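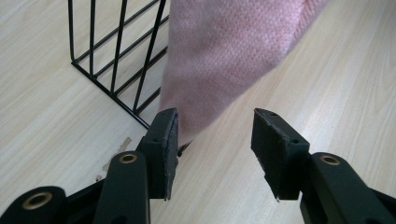 Foam fingers, a wire rack and a bit of pink knitting at the Prastometti open day

Posted 08/08/2026

I've been meaning to write this up for a while, and the tomatoes keep getting in the way, but I've finally got the kettle on and the house to myself so let's have a go.

You may remember me moaning back in July that I never get round to the things I cut out of the local paper. Well, I got round to this one! Prastometti, who have the long low building past the garden centre at Vadton, opened their doors for the day, and my nephew Rhun Kemeys said he'd drive if I paid for lunch. He's 25 and knows far more about these things than I do, so it seemed a fair swap (he had the pie, and then a second pudding, so perhaps not that fair).

I'll admit I'd pictured great orange arms swinging car doors about. There was one largish arm behind a fence near the entrance, moving boxes from one pallet to another, and the children loved it, but most of the building is given over to a project they call Laur, which is all about household jobs. Folding, tidying, putting things in other things. The sort of work I do every day of my life without anybody putting on an open day for it.

We were given a sticker each with a number on it for the tours. Ours was group 57, which alarmed me until the girl on the desk explained that they'd started at 51. So off we went with a very nice family from Pliltell and a retired couple who had brought their own folding stools. I've since put folding stools on my birthday list.

The person who took us round was called Inese Siliņa, and I could have listened to her all afternoon. She has that way of talking where you never feel daft for asking. I asked her straight off why there were people working at the benches if it was a robot company, and she laughed and said that was the question she liked best. The robot has to learn from somebody, she said, and the way they do it is to give a person the robot's hands to hold. You pick up a pair of these gripper things by the handles, one in each hand, and do the job yourself, only with two pinching fingers where you'd normally have five. There's a camera on each so that everything the gripper "sees" gets kept. Then you do it again. And again! They'd got up to 1,052 goes at the fabric tasks by the time we visited, and she said it as though it was a very small number indeed, while I was thinking of my poor wrists.

The fingers themselves are funny things close up. I'd expected something sleek, but the business end is a pair of chunky black foam pads, and they'd gone a bit ragged along the inside edges, like the sponge you ought to have thrown out last week. There were little brass rings set into the joints that I thought were rather smart. Rhun wanted to know all about the linkage and he and Inese were off for a good five minutes on that, so I had a chat with the lady with the stool about her hip.

The job we watched was getting a piece of pink knitting to a black wire rack. I say a piece of knitting, I never did get near enough to settle whether it was a sock, and I'd have liked to, as it had a lovely fine rib to it and I'm always after a pattern. It was the dusty sort of pink my mother used to call "old rose".

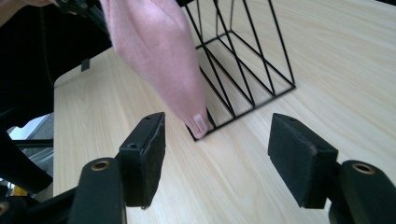

What struck me was how much thinking goes into something so small. With a box, Inese told us, you always know where the edges are. With anything knitted you pinch it at one end and the other end does as it pleases, swings about, catches on a wire, folds itself up. A person just copes with that. You or I would give it a little flick and tuck it in without stopping the conversation. So the people doing the demonstrations have to be patient and fairly tidy about it, and they're encouraged to leave their little fumbles in, which pleased me no end. She said if the robot only ever learned from perfect goes, it wouldn't know what to do with itself the first time a corner slipped.

Then they asked if anyone fancied a turn, and of course Rhun looked at me. So up I went! They have a spare set for visitors and a basket of odds and ends to practise on. The grippers are heavier than you'd think, and you squeeze to close them, and for the first minute I couldn't get the two hands to agree on anything. I chased a flannel all over the bench. The small boy from the Pliltell family had it first try, naturally, and then passed a tea towel from one gripper to the other as if he'd been doing it for years. I did manage to pick up a glove in the end, by the thumb, and got a round of applause I hadn't earned.

We finished up in the canteen, where there was squash and a really decent lemon drizzle, and you could write your own suggestions for jobs on a board. Somebody had put "duvet covers" and several people had underlined it. I added "turning sleeves the right way out" and Rhun put "Auntie's gutters", cheeky thing.

I did ask Inese, as we were leaving, how long before one of these could do my ironing pile. She said she'd rather not promise me anything, but that she'd be very happy if it could hang up a sock by itself by next summer. I liked her for that. They're hoping to hold another open day, and there's a sheet at the desk where you can leave your email, so I've done that. If you're thinking of going, park at the garden centre end and take the footpath, as the car park by the building was full when we got there and the turning circle is a nightmare. And get to the canteen before the drizzle goes.

Tomato chutney next time, if I ever get to the bottom of the crate.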